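Pirkine Community Tool and Toy Library
Progress report to the Huvorard Fund, November 2021
Prepared by Dinesh Nigam

Where we are

When we last wrote to you, in March, we had a lease, a leaking downpipe and a great deal of optimism. We still have the lease. The downpipe was fixed by the landlord after the third letter, and the optimism has settled down to something we can work with.

The library opened its doors in winter, seven weeks behind the plan. Most of that was the lockdown, though I'd be fibbing if I blamed it for the shelving, which we ordered in the wrong depth all by ourselves. Peterex took it back without a murmur and charged us only for freight.

Membership

We have 154 paid-up households. The application promised you 200 by now, a figure I wrote late at night and have been introduced to many times since. Renewals don't fall due until next year, so I can't tell you yet whether people like us or were just stuck at home with a hedge to trim.

Borrowing

The pressure washer is our most popular item by a long way and has a waiting list that would flatter a kidney specialist. Next come the carpet cleaner and the big wooden train set. The pasta machine has been out once. It came back the same afternoon with a note saying "no".

Late returns are a bigger problem than breakages. Po-yen Lu rewrote the reminder messages to sound friendlier, and they made no difference, so she rewrote them to sound like her mother. Things have picked up.

Money

We've spent some $3000 less than budgeted on stock, thanks to donations, and gone over on insurance by nearly as much. The broker's explanation ran to four pages and I've attached it for anyone who has trouble sleeping. We'd like your okay to move the stock savings across to cover the gap.

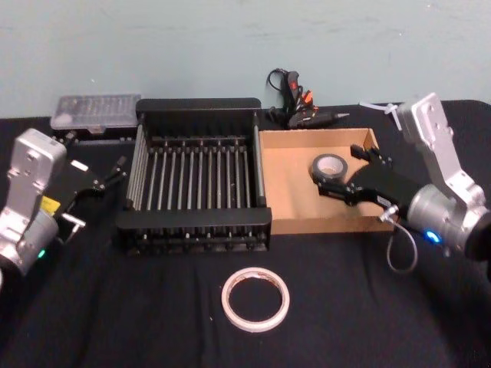

The catalogue software, Fakir, is still a sore point. It does what it says, but it lists everything by the date it was entered, so a member looking for a ladder has to scroll past every jigsaw we own. The supplier has promised a fix in the next release. They promised it in the last one too, and we've told them we'll be looking elsewhere if it slips again.

Before the next report

We plan to open for a second evening, run 3 repair nights over summer, and get the safety tags on the electrical gear renewed. Po-yen is also drafting a policy on what we'll accept as donations, after the arrival of a second spa bath. Could you please let us know about the insurance transfer before the office closes for the holidays?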